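SPEAKER NOTES — "Fruit Is Harder Than It Looks"
Student robotics evening, June. Slot is short. Talk slower than you want to.

Open with the number. We recorded 2253 takes this term. Pause so they can be impressed. Then say that 424 of those were thrown out, and pause so they can stop being impressed.

Introduce the team. I'm Cameron Rewi, I did the labeling, which is why I look like this. Þórarinn Frandsen ran the recording sessions and wrote the checklist. He is in the second row and will correct me. Let him.

What we set out to do: teach the club's arm, Orkham, to put food on a plate. Our first proposal said "prepare a meal." Our adviser crossed out "prepare" and then crossed out "a meal." We ended up with "place items," and I now think that was ambitious.

How it works, quick version for parents. A person holds a gripper in each hand and does the task the way they'd like the robot to do it. We save what the grippers saw and how they moved. Then the software (ours is called Medeo, please don't ask what it stands for) tries to learn from that. Don't say "neural" in the first five minutes. Last year's speaker did and we lost the left side of the room.

Explain that people are bad at this at first. You think you know how to pick up an orange. You have done it your whole life. Then someone hands you two fingers with pads on them and you chase it across the table like a cat.

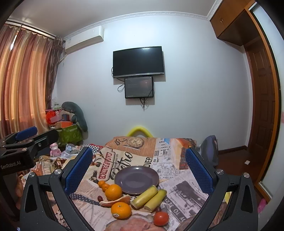 Round things roll, and long things want to be grabbed in the middle, where they bend or swing. Small things are the worst, because the pads cover them right when you'd like to see them. Þórarinn's rule was to slow down at the last inch. Mine was to complain. His made it onto the checklist.

Next, tablecloths. Spend a minute here, people like it. We had a long argument about whether to use a plain background. Plain is easier to learn from. But real kitchens have pictures, print, bright colors and somebody's stuff in the corner, and a robot that only works on a white table is a robot for people who own nothing. We voted for the mess. Training got slower and I got outvoted, in that order.

Results. Be straight about it. After the first 700 good takes, Orkham could reach the right item and then squeeze next to it. After the full set it placed the larger fruit most of the time. Small fruit, no. Say "future work" with a brave face.

Mention the Akanda team from across town, who went with one gripper and nicer data. They beat us at the spring meet. Be gracious. (If they're here, be very gracious.)

Thank Vevier for the loan of the workstation. Do not mention the coffee.

Questions. Someone will ask if it can do dishes. The answer is 2 letters long.

—

Reader comments

stemparent: Was there for this one. He did say "neural," minute three.

T. Frandsen: The checklist says last TWO inches.

plumline: Could you post the checklist? Our club is starting on vegetables and morale is low already.

Contact the club | Copyright the authors | Back to top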